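Household chores and automation

Household chore automation is the use of machines to carry out domestic tasks such as cleaning, tidying, folding and sorting. The term is normally kept for machines that work without a person guiding each movement. Washing machines and dishwashers are usually treated separately, although they are by far the most common labour-saving machines in the home. Much of the same research is aimed at light shop-floor work, including packing, shelf filling and the handling of returned goods.

Present state

Machines do well at chores that can be moved inside a box or reduced to covering a flat surface. A dishwasher holds plates in racks, so it never has to find or grasp them. A robot vacuum cleaner follows the floor and turns when it meets an obstacle. Robot lawnmowers work in much the same way outdoors.

Chores that involve picking things up are harder. A person who clears a hallway will deal with shoes, coats, post and shopping bags in a few minutes, often while thinking of something else. A machine has to decide where each thing begins and ends, which part of it can be held, how firmly to grip it and where it should go. General tidying by machine is still mostly found in laboratories and demonstrations, where it tends to be slow and to need a person standing by.

Handling soft objects

Soft objects are a particular difficulty because they change shape when touched. A mug looks much the same from one day to the next, apart from the way it is turned. A towel may lie flat, hang over a chair or sit in a heap, and a machine that recognises it in one state may miss it in another.

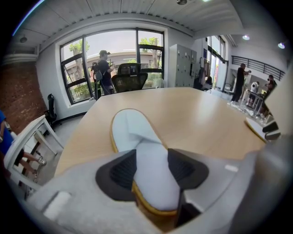
Footwear falls between the rigid and the soft. The sole of a slipper usually keeps its outline while the upper gives way under pressure, so the two parts call for different handling. One approach is to bring the fingers in at the heel, one on either side, as with the white slipper on the table, which lies with its toe pointing away from the gripper. The fabric strap across the middle has a folded crease in it, and folds of this sort can mislead a system that judges the shape of an object by its surface. Pairing is a further step. The machine must find the matching slipper, tell left from right and set both down facing the same way.

Clear plastic causes trouble of another kind. Cameras that measure depth often see through it or are confused by reflections, and thin bags can slip out of the fingers. Warehouses commonly avoid the problem by using suction cups, but these work poorly on loose or wrinkled film.

Teaching by demonstration

Early household robots were programmed step by step. This worked when every object was in its expected place and failed when something had been moved. Many groups now prefer to have people perform the chore themselves while the movements are recorded, and then to train software on the recordings. The person may steer a robot arm from a distance or use a hand-held gripper similar to the one the robot will have.

Hand-held tools are cheaper than full robots and can be carried from room to room. They also let the person work at something closer to normal speed. Their main weakness is that a human arm can reach into positions that a robot arm may not be able to copy. The position of the tool has to be known as well, and this is often worked out from camera pictures, sometimes with the help of printed square markers.

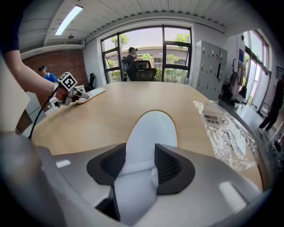 The number of demonstrations needed varies with the task. In the Plodorholm trial, which dealt only with placing footwear on a rack, 48 demonstrations were enough for the machine to manage a single type of slipper on a bare table. Roughly 1,000 were needed before it could cope with mixed types and a cluttered surface. Bo-ram Jeon, who wrote the trial report, noted that results fell again when the rack was replaced with a deeper one.

Shop-floor work

Shops and small warehouses are often thought to be easier settings than homes. Shelves are at known heights, goods are listed in a stock system and lighting stays fairly constant. Staff can also be told to leave items in a certain way.

A trial at the Storkincombe returns depot began on 11 Feb 2018 and ran until June. The machine took footwear out of open trays and placed it in cartons. It handled hard-soled shoes without much help, but items still in their bags were passed to staff. The depot kept the machine for one of its 3 packing lines and left the others unchanged.

Measuring success

Reports of success are difficult to compare. Some count a chore as done if the object ends up in the right area, while others require it to be the right way up and undamaged. The time taken and the number of times a person stepped in are not always given. The Châu scale, used in some of the trials described here, scores a task on completion, speed and human help, and lists each score separately.

See also

Domestic robot
Robot vacuum cleaner
Grasp planning
Learning from demonstration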